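Lomell Water District Adopts New Schedule for Household Well Testing

3 min read

March 27, 2023

The Lomell Water District has adopted a revised schedule for the testing of private household wells, the first change to the program in nine years. Under the new rules, owners of registered wells will be offered a free basic test every two years. The previous interval was five years.

The district board approved the measure after receiving a report from its water quality office. The report found that 446 private wells are now registered within district limits, most of them in the Mirklow valley and on the higher ground east of the reservoir. Of that number, 92 had gone past their scheduled test date when the report was prepared.

"Households on the public supply receive a yearly statement of water quality as a matter of course," said Nidia Londoño, water quality manager for the district. "Households on private wells have had to ask for that information and in many cases wait for it. The new schedule brings the two groups closer together."

The basic test covers bacteria, nitrate, hardness and acidity. Owners who wish to have their water checked for arsenic, lead or farm chemicals may request these tests separately and will be billed at cost. The fee list is available at the district office and will be mailed with the first round of notices.
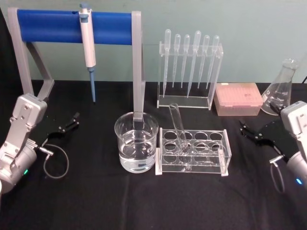

Will well owners have to collect the water samples themselves?

Owners will collect their own samples for the basic test, using a sealed bottle and printed instructions supplied by the district. A district employee will collect the sample at no charge for any resident who is unable to do so, provided the request is made in advance by telephone.

Samples must reach the district office within 24 hours of collection and should be kept cool until they are handed in. Bottles that arrive late, or with a broken seal, will not be accepted, and a replacement will be issued. Drop-off points will also operate at the Mirklow town hall and at the Siliņa Road fire station on weekday mornings.

Results will be sent by mail. Where a sample shows bacteria above the accepted limit, the district will also telephone the owner on the day the result is confirmed and will offer a second test free of charge. Owners in that position are advised to boil water for drinking and cooking until the second result is known. Boiling does not remove nitrate — households with a high nitrate result should use bottled water for infants and seek advice from the district.

The board also voted to keep a record of results by area, with names and street addresses removed. Residents of the Mirklow valley have asked for such a record at several public meetings, citing concern over nitrate levels following wet winters. The first summary is due in September and will be placed in the public reading room at the district office. 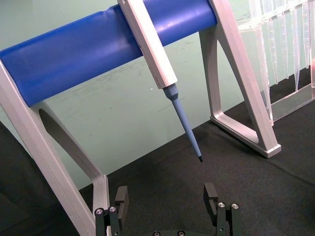
Pipette stand with a blue bar.

Funding for the revised program will come from the district's general account. No increase in water rates is planned as a result of the change, according to the board's written decision. A proposal to extend free testing to small businesses that rely on wells was discussed but not adopted, and it will be considered again with next year's budget.

Notices will go first to the owners whose tests are overdue, followed by the remaining households in order of their last recorded test. Owners who have drilled a well but have not registered it may do so at any time by completing a one-page form. There is no penalty for late registration.

Residents who have recently bought a home with a well should check that the registration has been moved into their name — notices are sent to the owner on file and are not forwarded.

Contact: Public Information Desk, Lomell Water District | © 2023 Lomell Water District | Back to top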